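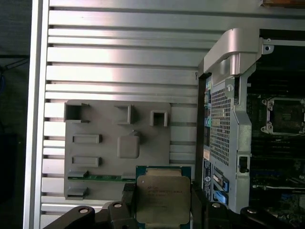 Integrated heat spreader

An integrated heat spreader (IHS), often just called the lid, is the metal cap over the chip of a desktop or server processor. It takes heat from a small piece of silicon, spreads it over a wider area and passes it to the cooler. It also keeps the silicon from being cracked when a heatsink goes on crooked.

Construction

Usually copper with nickel plating, sometimes bare copper or aluminum on older or cheaper parts. The lid is stamped, then glued to the substrate – the thin, often green board that carries the chip and its contacts. Most have a raised main face and a lower step or flange on two or more sides. The step gives the socket frame something to press on, so the clamping force stays off the raised part. Corners are commonly rounded.

A small gap is often left in the glue line so that air can get out during heating. Some makers put a tiny vent hole in the lid instead.

Between chip and lid there is a second layer, either solder or thermal paste. Solder carries heat better. Paste is cheaper and easier on the silicon, but can dry out over the years.

Markings

Model name, batch code and country of assembly are normally laser engraved on the raised face. Shallow, low contrast, hard to read except with light from the side. Old paste makes it worse. Wipe with isopropyl alcohol and a lint-free cloth before trying to read them.

The pin 1 corner is shown by a small triangle or other mark, on the lid or on the substrate depending on the maker.

Handling

Hold by the edges of the substrate or the sides of the lid. Contacts underneath should not be touched, skin oil is enough to cause trouble. Pin-type processors need more care than flat-contact ones, as pins bend easily. Loose processors are kept in a plastic clamshell or a molded tray and not laid on bare foam, unless the foam is the anti-static kind.

Lower in to the socket straight down, no force. If it does not drop in it is turned the wrong way.

Flatness

Lids are rarely perfectly flat. Slightly hollow or slightly domed faces are both common, and paste fills the difference. Some hobbyists sand the lid flat with wet abrasive paper, known as lapping. This removes the plating and the markings, and normaly the warranty too.

Removal

Taking the lid off is called delidding. Done with a vise, a razor blade or a purpose-made sliding tool. Soldered lids have to be heated first and are much riskier. Small parts on the substrate near the glue line get knocked off easily.

See also

Heat sink
Thermal paste
CPU socket
Memory module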